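Fullar Film Library: second progress report to the Plesari Fund

Period covered: July to Nov 3, 2023

The catalogue now holds 228 titles out of the 300 set down in the agreement. Most of the additions are short documentaries and regional features that were never released on disc. Cataloguing is on schedule, but rights clearance is behind. For 41 titles we have a usable transfer and no reply from the rights holder, and those stay offline until we hear back.

Sirent, the new search and lending software, replaced the old spreadsheet in July. Members can search by director, language, country and colour or black and white. Subtitle files are still uploaded by hand, one title at a time, and that takes up most of Pisharody's hours.
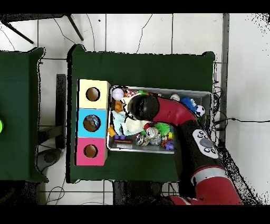

Ginevra Pellegrini wrote that the search works well for her but the loan period is too short, as a longer serial can't be finished before the file expires. She asked for 60 days on anything over three episodes. We have made that change for serials only and will look at the rest of the collection next period.

Spending is within budget on storage and slightly over on scanning, where two badly shrunken prints had to go to an outside lab. We ask to move the unspent travel money to cover it.

Next period: finish the remaining titles, send second letters to rights holders, and test bulk subtitle upload.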